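3. Storage of household carrier bags

3.1 Background to the section

The previous section dealt with how carrier bags enter the home. The present section considers what happens to them once the shopping has been put away. Earlier work on household waste has tended to treat this stage as a short pause before disposal. The diaries kept for this study suggest that the pause is often long, and that a good deal of sorting, folding and moving takes place during it.

Material was gathered in two towns, Rullard and Farnonel. In all, 92 households completed a diary and agreed to a home interview. The interviews were held in the kitchen wherever this was possible, and respondents were asked to show the interviewer each place in which bags were kept. Interviews in Rullard were carried out first and were finished by October. Those in Farnonel followed over the winter, which may account for the larger share of diary entries there that mention wet coats, boots and umbrellas.

For the purposes of the analysis a "stored bag" is any plastic or paper carrier bag that had been emptied and kept in the home overnight. Bags for life made of woven cloth were recorded separately and are discussed in Section 5. Bin liners bought on a roll were left out altogether, although several respondents found the distinction an odd one and said so.

3.2 Folded and unfolded storage

Respondents described two main ways of keeping bags. In the first, the bag is flattened and folded, usually into a strip and then into a square or triangle, and placed in a drawer or box. In the second, it is pushed without folding into a larger bag, which most often hangs from a hook or door handle. We refer to these as folded and unfolded storage. The terms describe the state of the bag and carry no judgement on the tidiness of the household.

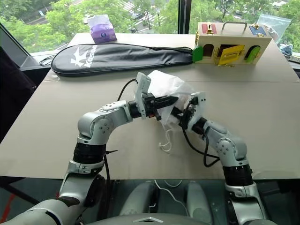 Figure 4. A white plastic bag in a crumpled state.

Unfolded storage was the more common of the two in both towns, and the reasons given for it were mainly reasons of time. Bags were emptied while frozen food was waiting or children were asking for their tea, and folding was put off until later. Once a bag had been put off in this way it was seldom returned to. Respondents spoke of the crumpled state, of the kind shown in Figure 4, as something that made a bag harder to fold afterwards, and a number of them drew a line between a bag with a few creases, which could still be smoothed on a worktop, and one that had been balled up and was fit only for the bin or the dog. This line mattered a great deal to the later use of the bag. Bags above it were lent to neighbours, used to carry shoes or sent back to the shop for a second trip. Bags below it were used once more, for something dirty, and then thrown away.

Folded storage was associated with a fixed place and, in many homes, with one member of the household. Where one person did the folding, that person could usually say how many bags were in the drawer without opening it. Others in the same home could not, and were sometimes unaware that a limit was being kept. One respondent in Farnonel allowed no more than 10 folded bags at a time and passed the rest to her sister's market stall. Another had been taught to fold by a grandmother and had never considered doing it differently.

Mixed arrangements were also found. The usual pattern was a drawer of folded bags which were considered good, together with a hanging bag of unfolded ones for everyday use. In these homes the folded bags were taken out so rarely that some bore the names of shops no longer trading in the town. Magagula, a grocer whose Rullard branch had closed before the study began, was named in several interviews as the source of the oldest bag in the house. Respondents often valued these for their thickness.

3.3 Containers sold for the purpose

A smaller group had bought a container made to hold carrier bags. The type most often mentioned was the Usis, a cloth tube with elastic at each end, filled from the top and drawn on from the bottom. Owners liked the fact that it needed no folding. Their complaints concerned the lower opening, which tended to release several bags together, and the difficulty of finding a bag of a particular size. Two owners had gone back to a hook on the door and now kept the tube for clothes pegs.

Ntombi Oosthuizen, who conducted the Farnonel interviews, noted that bought containers were generally shown to her first, and that other stores of bags came to light later in the visit, under the sink or in the boot of the car. For this reason the figures for stored bags given in the diaries should be read as low. The same caution applies to households using a hanging bag, whose contents were in most cases estimated by the respondent. The largest single store in the study, in a garage in Rullard, was put by its owner at about 800 bags. The study team did not check this figure.

3.4 Points arising for the survey

The interviews led to changes in the questionnaire used in the later survey. The original form asked only whether carrier bags were "kept" or "thrown away". The revised form has 4 possible answers, separating bags kept folded, bags kept unfolded, bags kept in a bought container and bags not kept. A further question asks whether more than one place is used. A question on the smoothing of creased bags was tried in draft and then dropped, as respondents disagreed on whether pressing a bag flat with the hand should be counted as folding.

The wording "carrier bag" was retained in both towns. Some older respondents in Farnonel preferred "message bag", and interviewers were told to accept either term. Responses to the revised form are reported in Section 4, by town and by size of household.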